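Mesanard 금속 보관통 자주 묻는 질문

최종 업데이트: 2020-01-14

검색어를 입력하세요 검색

주문과 제품 선택

Ovo와 Gaete는 무엇이 다른가요?
Ovo는 네 벽이 모두 수직인 소형 통이고, Gaete는 뒤쪽 벽이 비스듬하게 내려오는 대형 통입니다. 나사, 경첩, 손잡이처럼 작은 부속을 담아 두는 용도라면 Ovo가 맞습니다. 막대나 각재 토막, 블록처럼 길이가 있는 물건을 넣고 손으로 자주 꺼내 쓰신다면 Gaete를 권합니다. 두 제품 모두 뚜껑은 없습니다.

막대 종류를 보관하려는데 어느 크기까지 들어가나요?
Gaete는 길이 300mm 이하의 막대를 눕혀서 보관하는 것을 기준으로 만들었습니다. 그보다 긴 막대도 비스듬히 걸쳐 두면 들어가기는 하지만 한쪽 끝이 벽을 타고 올라가기 때문에 통을 겹쳐 보관할 수 없습니다. 긴 막대가 많다면 세워서 꽂는 원통형 제품을 따로 알아보시기 바랍니다. 저희는 원통형을 취급하지 않습니다.

색상을 고를 수 있나요?
바깥면은 회색 한 가지입니다. Gaete의 경사면은 흰색과 회색 중에서 고르실 수 있습니다. 흰색은 안에 든 물건의 색이 잘 구분되고, 회색은 긁힌 자국이 덜 눈에 띕니다. 주문서의 '경사면 색상' 칸을 비워 두시면 흰색으로 나갑니다.

중고품도 판매하나요?
네. 매년 3월에 대여 기간이 끝난 통을 회수해 상태별로 나누어 판매합니다. 등급은 A, B, C로 표시하며 기준은 다음과 같습니다.

A 등급: 바닥에 잔흠집이 있으나 도장이 온전함
B 등급: 도장이 일부 벗겨졌고 벗겨진 자리에 걸리는 부분이 없음
C 등급: 도장이 넓게 벗겨졌거나 벽이 휘어 있음

C 등급은 교환과 반품이 되지 않습니다. 휘어 있는 위치는 상품 설명에 적어 둡니다.

부속만 따로 살 수 있나요?
받침 고무, 칸막이, 이름표 꽂이는 낱개로 판매합니다. 칸막이는 Ovo용과 Gaete용의 모양이 다르므로 통 밑면에 찍힌 제품명을 확인한 뒤 주문하셔야 합니다. 제품명이 지워졌다면 통의 안쪽 바닥 폭을 재서 문의 양식에 적어 주십시오.

배송은 얼마나 걸리나요?
재고가 있는 신품은 결제 후 영업일 기준 3일 안에 출고합니다. 중고품은 세척을 마친 뒤 보내므로 최대 9일이 걸립니다. 도서 산간 지역은 운송사 일정에 따릅니다. 신품과 중고품을 함께 주문하시면 중고품 출고일에 맞추어 한꺼번에 나갑니다. 나누어 받기를 원하시면 주문을 따로 넣어 주십시오.

사용과 정리

통을 작업대 위에 바로 올려도 되나요?
나무 작업대에는 밑면 네 귀퉁이에 받침 고무를 붙이고 올리시는 것이 좋습니다. 고무 없이 밀어서 옮기면 작업대 표면에 회색 줄이 남습니다. 이미 생긴 줄은 마른 지우개로 문지르면 대부분 없어지지만, 기름칠만 한 원목 상판에서는 옅게 남을 수 있습니다.

한 통에 여러 색의 막대를 함께 넣어도 되나요?
됩니다. 색이 두 가지라면 왼쪽과 오른쪽으로 나누어 두는 방법이 가장 간단합니다. 칸막이 없이도 쓸 수 있지만, 통을 자주 들고 다니면 가운데에서 섞입니다. 세 가지 색부터는 칸막이를 쓰거나 통을 나누십시오.

색을 칠한 막대끼리 부딪쳐서 색이 묻어납니다.
칠이 덜 말랐을 가능성이 큽니다. 칠한 지 얼마 안 된 막대는 서로 닿지 않게 펴 놓고, 손톱으로 눌러 자국이 나지 않을 때 통에 넣으십시오. 바닥에 묻은 색은 미지근한 물에 중성 세제를 풀어 닦으시면 됩니다. 굳은 칠은 플라스틱 주걱으로 걷어 내십시오. 금속 주걱은 쓰지 마십시오.

물건이 자꾸 앞쪽 벽으로 쏠립니다.
경사면을 타고 내려온 물건이 바닥을 지나 앞벽까지 가는 경우입니다. 통이 놓인 면이 수평인지 먼저 확인하십시오. 수평이 맞는데도 쏠린다면 바닥에 얇은 고무판을 재단해 까는 것이 효과가 있습니다. 고무판은 600mm 폭의 두루마리로 판매하며, 가위로 잘립니다.

통을 앞뒤로 두 개 놓고 쓸 때 간격이 필요한가요?
벽끼리 붙여 놓아도 됩니다. 다만 손을 넣어 드는 분이라면 손가락이 들어갈 틈은 남겨 두십시오. 뒤쪽 통의 물건을 자주 꺼낸다면 앞쪽 통과 자리를 바꾸는 편이 낫습니다. 어느 통에 무엇을 두는지 정해지면 이름표를 앞벽 바깥면에 붙이십시오. 안쪽에 붙인 이름표는 오래가지 못합니다.

통째로 겹쳐 쌓을 수 있나요?
빈 Ovo끼리는 겹쳐집니다. Gaete는 같은 방향으로 맞추어야 겹쳐지고, 앞뒤가 바뀌면 중간에서 걸립니다. 억지로 누르면 빼기 어렵습니다. 빠지지 않을 때는 위쪽 통의 좌우 벽을 번갈아 조금씩 들어 올리십시오.

손질과 수리

흰 경사면의 칠이 벗겨졌습니다. 계속 써도 되나요?
벗겨진 곳의 가장자리가 들떠 있지 않다면 그대로 쓰셔도 됩니다. 경사면은 물건이 가장 많이 스치는 자리라서 아래쪽 가운데부터 닳는 일이 흔합니다. 띠 모양으로 벗겨지고 양 끝이 얼룩처럼 번진 정도라면 사용에 지장이 없습니다. 조각이 손에 묻어나기 시작하면 들뜬 부분을 고운 사포로 밀고 Deten 보수용 도료를 바르십시오.
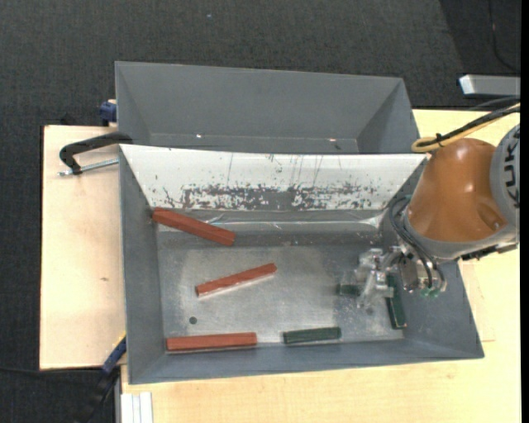 오래 쓴 통의 안쪽. 흰 경사면 아래쪽의 칠이 벗겨져 짙은 회색이 드러나 있다.

Deten 도료는 어떻게 바르나요?
먼저 먼지와 기름기를 닦고 완전히 말립니다. 첫 번째는 얇게 바르고, 마른 뒤 한 번 더 바릅니다. 한 번에 두껍게 바르면 아래로 흘러 경사면과 바닥이 만나는 곳에 뭉칩니다. 바른 날에는 통을 쓰지 마십시오. 도료는 흰색과 회색이 있고, 오래된 통에 바르면 새로 칠한 자리가 주변보다 밝게 보입니다.

바닥이 뿌옇게 변하고 잔흠집이 많습니다. 불량인가요?
불량이 아닙니다. 칠하지 않은 금속 바닥은 쓰는 동안 윤이 줄고 뿌연 얼룩이 생깁니다. 광택제로 닦으면 잠시 밝아지지만 광택제가 물건에 묻을 수 있어 권하지 않습니다. 붉은 갈색 가루가 묻어난다면 녹일 수 있으니 물기가 닿는 곳에 두지 않았는지 살펴보십시오.

바닥에 작고 둥근 구멍이 있습니다.
일부 중고품에는 이전 사용자가 통을 고정하려고 뚫은 구멍이 있습니다. 막대 보관에는 영향이 없고, 작은 나사를 담으실 때는 안쪽에서 테이프를 붙이거나 고무 마개를 끼우십시오. 새로 구멍을 뚫은 통은 대여 반납 시 수리비가 청구됩니다.

경사면 아래의 주름진 띠를 떼어도 되나요?
접착해서 붙인 띠라면 떼어 낼 수 있으나 풀 자국이 남습니다. 모서리가 뜨지 않았다면 그대로 두시고, 떴다면 뜬 곳만 잘라 낸 뒤 같은 폭의 띠를 덧붙이십시오. 새 띠를 붙일 때는 가운데에서 양쪽으로 밀어야 주름이 덜 집니다.

물로 씻어도 되나요?
됩니다. 씻은 뒤에는 뒤집어 놓지 말고 마른 천으로 안쪽 모서리까지 닦으십시오. 식기세척기와 고압 세척기는 사용하지 마십시오. 염소계 표백제도 쓰지 않습니다.

대여와 반납

대여 중에 칠이 벗겨지면 비용을 내야 하나요?
일반적인 사용으로 생긴 벗겨짐과 흠집에는 비용이 없습니다. 벽이 휘거나 테두리가 찌그러진 경우에는 수리 견적을 보내 드리고, 동의하신 뒤에 청구합니다.

반납할 때 씻어서 보내야 하나요?
안을 비우고 먼지만 털어 주시면 됩니다. 이름표와 테이프는 떼어 주십시오. 직접 구입하신 칸막이와 고무판도 함께 빼 두셔야 합니다. 통과 같이 들어온 부속은 14일이 아니라 다음 정기 출고 때 돌려보내므로 시일이 걸립니다.

찾으시는 내용이 없으면 문의 양식에 제품명과 통의 상태를 적어 보내 주십시오. 대여 고객은 계약서 번호를 함께 적어 주시면 됩니다.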